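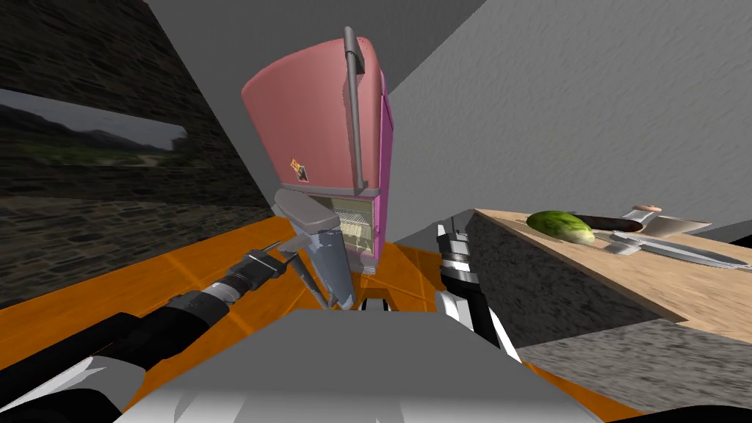 尊敬的各位理事：

又到了给大家写信的时候。Omside旧物拍卖项目这半年过得很忙，先说结果：上架的拍品共300件，到今天还剩17件没有找到买主，多数是大件柜子和两台老式缝纫机。成交款扣除场地费以后已经转入Jedard社区基金的账户，明细随信附上，麻烦各位有空时核对一下。

取货这一块，去年大家提过不少意见，我们都记着呢。现在每件拍品的页面上都写明存放楼层、要几个人搬、要不要自带推车，买家来之前心里有数，在门口排队争执的情形少了许多。Zakhar Koval还替我们重写了竞价规则，把最后时段的加价幅度定为15元，老主顾们用下来都说顺手。
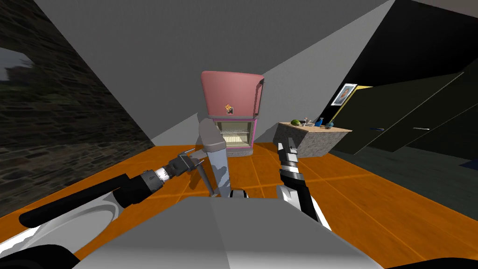
下半年最想办的一件事，是把Anora路的库房收拾成正式的预展厅。买家总希望先看看实物再出价，这个心情我们很能理解。展厅的地面我们想铺成暖橙色的长条木地板，板缝颜色浅一些，旧家具摆上去显得亲切，看货的人也愿意多待一会儿。Zaki装修行的报价还在谈，等定下来再单独呈报。

另外想请各位考虑追加700元，用来添置捆扎带和防护毯，七月那场拍卖就能用上。若有疑问，随时来信，我们一定细细答复。

Omside项目组 敬上
2025-01-16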